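Citrus Day at Berklow: 164 Steps to a Kumquat

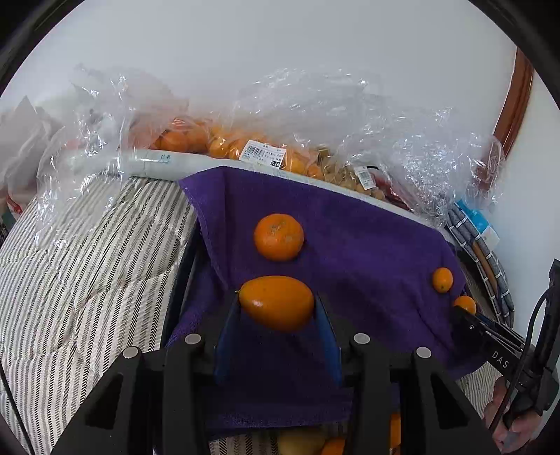
Kumquats and a mandarin on the purple cloth.

The Berklow growers hold their open day every June, when the fruit is ripe and the car park is mud. I paid my $30, which covers the tour, a cup of tea and as much advice about lemon trees as a person can absorb in one morning.

You start at the top block, reached by 164 steps cut into the hill. A sign at the bottom gives the number, presumably so you can't claim later that you weren't warned. The mandarins grow up there, and the tour group stood among them getting its breath back and pretending to look at the irrigation.

Our guide's main point was that we have all been buying mandarins wrong. We go for the smooth, shiny ones. She would sooner have one with a few rough marks on the peel, and said a scar on the skin tells you next to nothing about the inside. I have repeated this to three people since, with great authority.

Kumquats get the shed at the bottom, which everyone calls the Engebretsen after the family that built it. If you haven't met a kumquat, it is a small oval citrus that you eat whole, peel included. The peel is sweet and the middle is sour enough to rearrange your face. You're told to roll it between your fingers first - this is meant to bring out the oils - and then chew for longer than feels polite. I had one, said "interesting", and was handed another.

The purple cloth was a good choice, I'll give them that. Orange fruit on purple looks expensive, and I went home with two jars of marmalade at prices I would have laughed at over a bare bench. The Trevico label is the bitter one. Get that.

Lunch was a sausage in bread with kumquat relish, and the queue was almost 150 people long when I joined it. Go before noon. The 332 bus stops at the gate but the last one back leaves at ten past three, a detail the flyer keeps to itself. Wear boots, and bring a bag with a flat bottom if you're buying jars.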